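Zwischenbericht Leseförderung »Flerkcombe liest«
Stand: 9. August

Seite drucken | Per E-Mail weiterempfehlen

Der Bericht umfasst die erste Hälfte der Förderperiode. Der Zuschuss der Clemano-Stiftung wurde im Juni vollständig abgerufen.
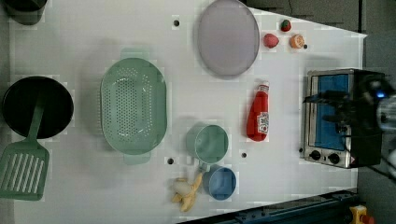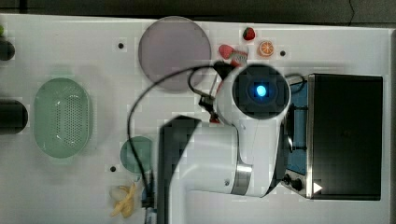
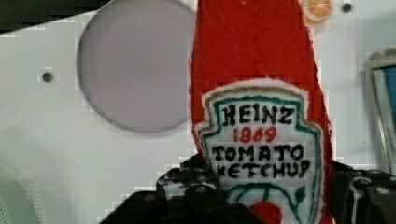
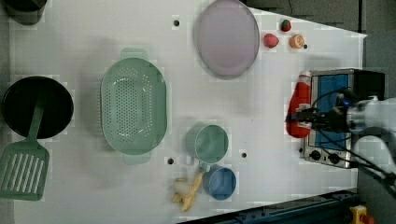

Auf den Bildern: Tisch mit Küchenutensilien und Spiellebensmitteln (1, 2 und 4), Ketchupflasche aus Filz (3).

Bestand
Angeschafft wurden 300 Romane, überwiegend Unterhaltungsliteratur und Krimis in Taschenbuchausgaben. Die Lieferung der Buchhandlung Pugh kam in zwei Teilen, 26 Titel waren vergriffen und wurden ersetzt. Alle Bände sind katalogisiert und ausleihbar.

Lesekreise
Bisher fanden 27 Treffen statt. Der Abendkreis liest Familienromane und ist voll belegt. Der Kreis für Erzählungen am Vormittag blieb schwach besucht und wird ab Herbst mit dem Krimikreis zusammengelegt. Gewünscht wurden mehr Großdruckausgaben.

Mittel
Für Lesungen waren 2.000 Euro vorgesehen. Eine Lesung musste verschoben werden, das Honorar ist noch nicht ausgezahlt. Eine Umwidmung wird derzeit nicht beantragt.

Nächste Schritte
Die Außenstelle Truketden erhält eine Bücherkiste mit wechselndem Bestand. Der Schlussbericht folgt mit dem Verwendungsnachweis.

Seite drucken | Per E-Mail weiterempfehlen

Weitere Meldungen
Bücherkiste für Truketden: Titelliste
Neue Krimis im Bestand
Lesekreise: Termine im Herbst
Antragsunterlagen der Clemano-Stiftung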